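Groketti Community Rooms: winter progress report to the Ulton Fund

Thank you, first of all, for your patience with us. We know this report was meant to reach you before the holidays, and it is reaching you in January with our apologies and, we hope, enough good news to make up for it. It covers the second half of the grant, from June to the end of December.
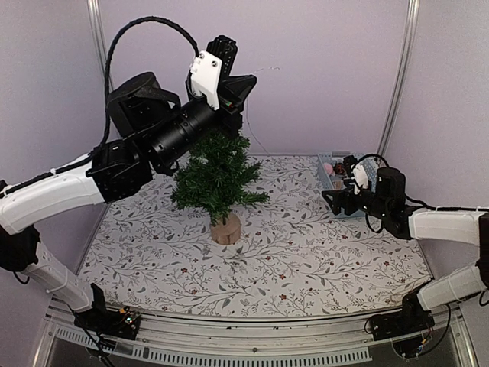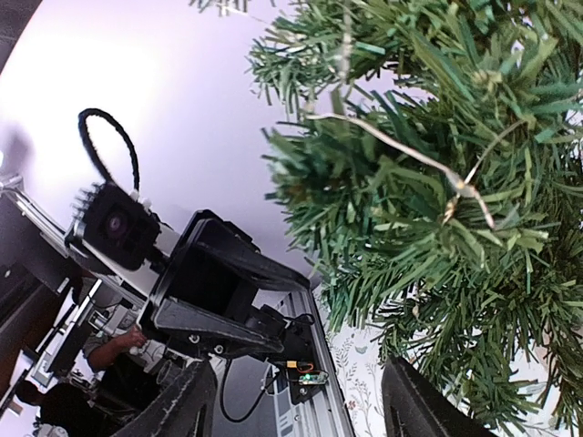
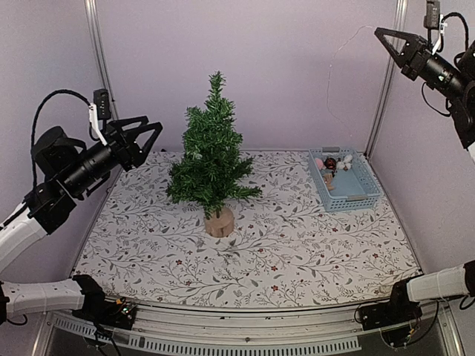 A small tree, December.

The warm lunches have been the heart of the season. We served over 1,000 meals between June and December, which is more than we dared put in our application, and the new cooker you paid for has hardly had a cold day (the old one finally gave up in October, with a bang that people still talk about!). Lunch is now at noon, as our older guests asked for, and we have stretched it to 2 hours so that those coming on the Niltov bus needn't gulp down their soup.

The reading circle has been slower going. We planned for nine sessions and managed seven, having lost two to the leaking roof in the Tehrani Room. The repair is done and the ceiling has been painted, but the carpet still smells a little and we would like to replace it in the spring from the money left under "furnishings", if you are happy with that.

We have also had a lovely offer of shelves from the school in Niltov, and are working out how to get them up the stairs. Our accounts for the period follow under separate cover. Please do come and have lunch with us when you are next passing, any day at noon, and bring an appetite.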